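Clothing Reuse in Student Housing: A Study of Discarded Garments at Stolham
Final Project Report, Department of Consumer and Household Studies
Submitted by Brândușa Ciobanu and Majdi Nseir
Project supervisor: Arnout Coppens
7 April 2021

1. Background

Each December, students leaving the Stolham residence halls discard a large amount of clothing. Much of it is still fit to wear. Under the present system, garments left in hall lounges are bagged by housing staff and sent to a textile hauler in Flasside. Before this project began, the Housing Office had no record of what the bags held or what share of it could be worn again.

The purpose of the study was to determine which types of garment are discarded, to grade their condition, and to recommend a method of sorting that could be carried out on site. Shoes, bedding, and undergarments were excluded.

2. Methods

The sample consisted of 800 garments collected from 11 residence halls at the close of the fall term. Garments were stored in the Zovthorpe building until the spring, when grading took place. Each item was assigned to one of 3 grades. Grade A garments could be worn without repair. Grade B garments required a minor repair, such as a replaced button or a closed seam. Grade C garments were suitable only for rags or fiber recovery.

The grading procedure was adapted from course materials prepared by Roel Brouwer. Garments were laid flat on a light-colored surface, and the collar, underarm seams, hem, and cuffs were checked in that order. Fiber content was taken from the care label where one remained. Where the label had been removed, the garment was entered as "unlabeled" and graded on condition alone.

T-shirts required the most discussion. Wear at the neckline is easily missed when a shirt is on a hanger, and slight creasing can be mistaken for permanent distortion of the fabric. The graders agreed that creasing alone would not lower a grade.
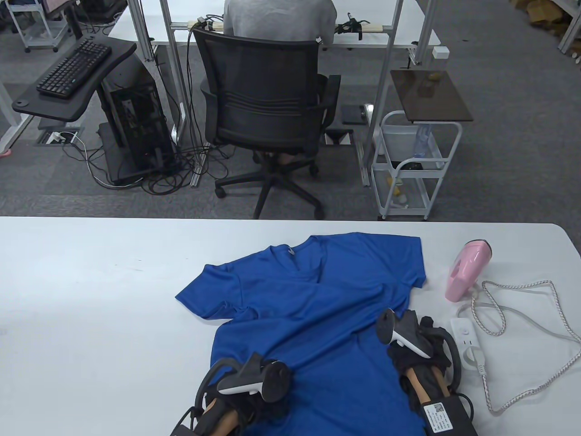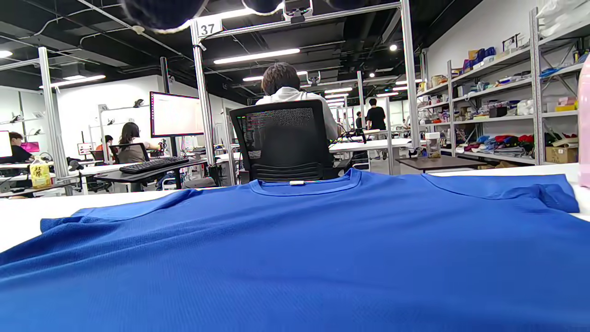 Figure 1 (both views). Blue short-sleeved T-shirt laid flat on a white tabletop.

Disagreements between the two graders were referred to Lachlan Rewi of the Housing Office, whose decision was final.

3. Findings

T-shirts and sweatshirts formed the largest category, followed by jeans and light jackets. More than 2 in 3 garments were placed in Grade A. Most Grade B items were jackets with faulty zippers. Grade C consisted largely of socks and heavily stained work clothing.

Unlabeled garments were common among athletic wear. This limits what can be said about fiber content, and the totals by fiber in Appendix B should be read with caution.

4. Recommendations

The authors recommend that the Housing Office place separate bins for wearable and worn-out clothing in each hall before the next December move-out, and that Grade A items be offered to incoming students at no charge. A repair table in Zovthorpe should be considered once the bins are in regular use. The contract with the Flasside hauler need not be changed for Grade C material.

Further work should examine whether the spring move-out produces a similar mix of garments.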